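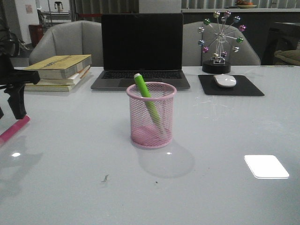
Pen pot and laptop, tabletop

Thinning volumes at Follach, harvester vs weighbridge
Forest operations board

stumpage_pete
We have just closed out a first thinning of Sitka at Follach and the figures do not agree. The harvester reported 2,255 cubic metres over bark. The weighbridge tickets, converted at the factor in the contract, come out 14 per cent lower. The contractor is paid on harvester volume and the buyer pays us on weight, so the gap is ours. Has anyone had one this wide on small-diameter Sitka?

lop_and_top
When was the head last calibrated, and against what? Small stems with rough branching will throw the diameter rollers out. I would want the check-stem file before looking at anything else.

stumpage_pete
April, on the previous site, which was larch. The operator says he checked length at Follach but not diameter.

lop_and_top
Then you have your answer. Larch bark settings on Sitka will not give you a usable volume.

brashmat
I disagree. Bark function matters for under-bark volume and he has quoted over bark. A wrong species setting would not move over-bark diameter by anything like that amount. My money is on the conversion factor. How long was the timber at roadside?

stumpage_pete
Three loads went within the week. The rest sat on the stacking area at the Drana road end for most of the summer, as the haulier was short of lorries.

brashmat
There it is. Small roundwood in an open stack loses weight quickly in a dry spell, and a fixed green factor will understate the volume all the way through. Compare the 3 early loads with the late ones. If the early ones agree with the head, the machine is fine.

lop_and_top
Drying explains part of it. I still would not sign off a head that had not been checked for diameter on the crop it was cutting. Our rule on the Amissah blocks is a calliper check every 400 stems, file sent in with the daily production report. The contractors grumbled for a season – they do it now without being asked.

Ullia_forwarder
Also ask what is still in the wood. On our last first thinning the forwarder left almost a full load of short pulp under the brash on the soft ground. The harvester had counted every piece.

stumpage_pete
Early loads checked. They run 5 per cent under the head, the later ones a good deal more. So mostly drying, with something left over. I will walk the racks for missed produce on the wet side.

brashmat
5 per cent is within what I would accept. Put a dated factor in the next contract, or sell on stack measure.

lop_and_top
Stack measure brings its own arguments. Solid content on crooked 3 m pulp is anyone's guess.

brashmat
It can be sampled. A calibration nobody did cannot.

stumpage_pete
Both going into the draft for the next coupe. Will post the rack survey when I have it.

Contact the moderators | Copyright Forest operations board | Back to top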